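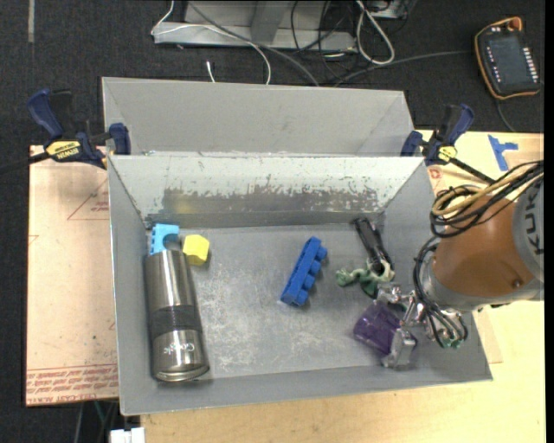 # The bin thread, October 2018

**1/** Okay, the great toy sort is on. I've moved everything that lives on my living room floor into gray metal bins, and I'm going through them one at a time until I can see the rug again.

**2/** For scale, my kids own over 2000 building bricks. I know this because Halima Olaniyan bet me they didn't, and we sat on the floor with tea and counted. She owes me lunch!

**3/** Anyway, this bin. The blue brick with the studs goes back to the brick drawer, easy. The light blue one with the little arch cutout goes with the castle pieces – I've been hunting for arches since September.

**4/** Yellow chunky block, sort of hexagonal. It doesn't click onto anything I own. Musa Adeleke thinks it's from a Trollska set, and he's usually right about toys, so it's going in the "ask Musa" bag.

**5/** The frog stays. The frog has a name (Bako) and a bedtime. I'm not getting into a fight over a green plastic frog.

**6/** Purple see-through thing, kind of a cup? If it is a cup it goes to the play kitchen. If it isn't, it's going to the play kitchen anyway.

**7/** No clue on the long black shiny piece. Any guesses? I've gone through the Kedis parts list twice and I'm not doing it a third time.

**8/** And then the steel tumbler, the one with "Google" on it and the dark grip band. Not a toy! Somebody's going to want that for coffee, so it's headed to the kitchen for a good scrub.

**9/** People keep asking about the bins. They came secondhand from Carkareck and yes, they're beat up. The front one's back wall is chipped and scraped and the floor's all scuffed. I don't care, they were cheap and you can drop anything in them.

**10/** I did think about repainting the insides – the paint was going to run me 95 dollars. Hard pass.

**11/** Next bin is all train track. If you have a system for curved pieces, please send it over before I start, I mean it.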